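The Snack Cupboard, Finally

April 15, 2023

I have been putting off the snack cupboard for longer than I'd like to admit. Every house has one, I reckon. Ours is the one next to the fridge where the biscuits go, and the fizzy drinks, and the half packet of rice crackers with a peg on it, and the candles from the last three birthdays (all different colours, none of them matching, why do I keep them?). You open the door, something slides out, you shove it back in and shut the door fast before its mates can follow.

Well, last week a jar of gherkins got me on the foot and that was that. I put the kettle on, pulled everything out and made a start.

First job was the paper liner, which had gone sticky in one corner. Golden syrup, I think. I peeled the whole lot off and wiped the shelves down with warm water and a bit of bicarb, then left the doors open while I sorted the food. I've got a new liner from Clarnomia, the ribbed kind you can cut with kitchen scissors, and it's been good so far. It does curl up at the ends for the first day or so, so stick a couple of tins on it overnight.

Then the sorting. I used to do this by type — biscuits with biscuits, drinks with drinks — and it looks lovely for a fortnight. The trouble is that a box of shortbread and a bag of pretzels have nothing in common when it comes to shape, and sooner or later the bag ends up stuffed down behind the box and you find it in September. So this time I've gone by shape instead. Boxes stand up on the left like books, spines out. Cans go on the bottom shelf in a low tub so they can't roll. Bags get pegged and hung off a little rail I screwed inside the door (28 cm long, if you're measuring yours, and I had to go back to the hardware shop for shorter screws).

The tub is a Skiltex one that used to hold my seedling labels. It's a touch too wide, so I have to tilt it to get it past the hinge, and I've already scraped the paint doing it. I'll live with it.

One tip I'd pass on is to lay things down on a clear bit of table before you decide where they go. I know it sounds like mucking about. But a tall skinny carton is a completely different thing on its side, and you get a feel for how much shelf it really wants. Same with cans, which take up hardly any room standing and a ridiculous amount once they tip over.

A red can on its side, then a box of Walkers vanilla shortbread lying down:
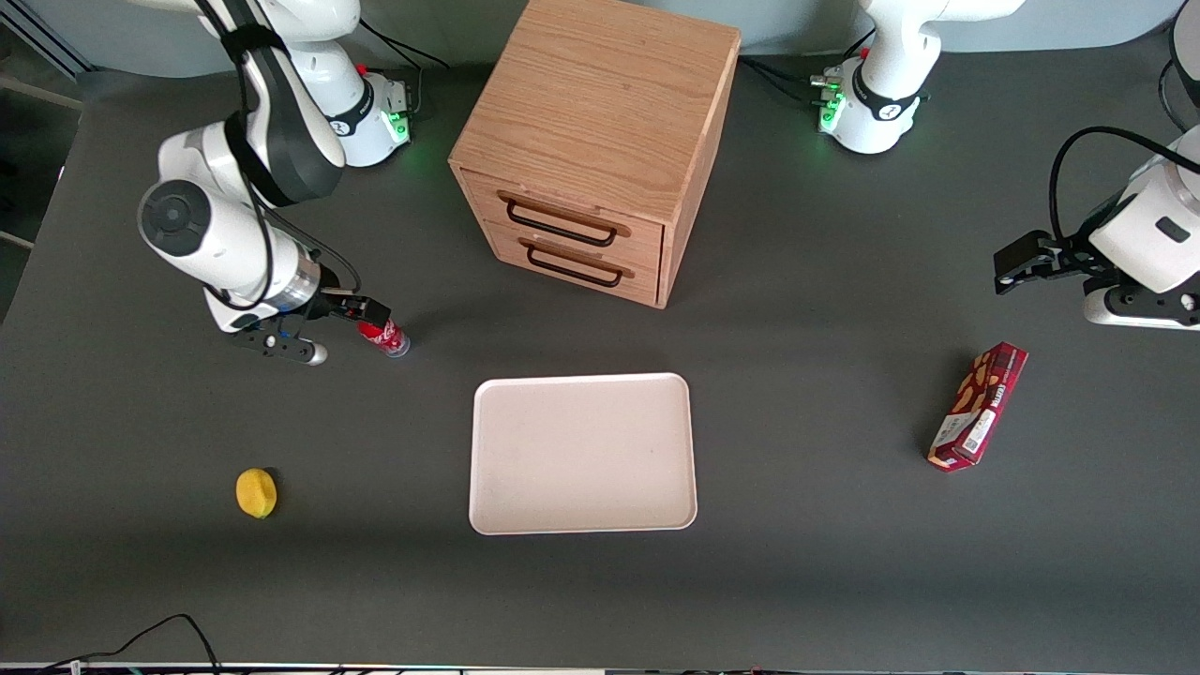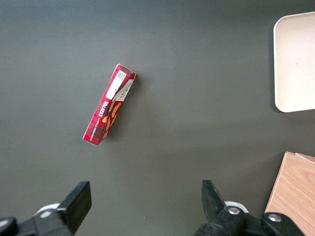
Shortbread is my weakness, so boxes of it never last long enough to be much of a storage problem. I do try to keep one unopened for visitors. It goes at the very back behind the wholemeal crackers, where I hope I'll forget about it (I never do). Once a packet is open I move the fingers into a tin with a proper tight lid, and they stay nice and crumbly for ages. Don't put them in with anything minty! I did that one Christmas and the whole lot tasted like toothpaste.

Fizzy drinks I'm less fussed about. I put 2 in the fridge at a time and top them up from the tub, oldest at the front. If there are more in the fridge than that they just get drunk, and then there's no room for the milk.

The birthday candles have moved to the drawer with the matches. The gherkins are on the bottom shelf now, right at the back, where they can think about what they've done. I still haven't found a home for the big bag of popping corn, which won't stand, won't hang and is too heavy for a peg. It's on top of the fridge for now. If you've got a good way of keeping it, leave me a comment, and next time I'll be tackling the spice drawer, heaven help me.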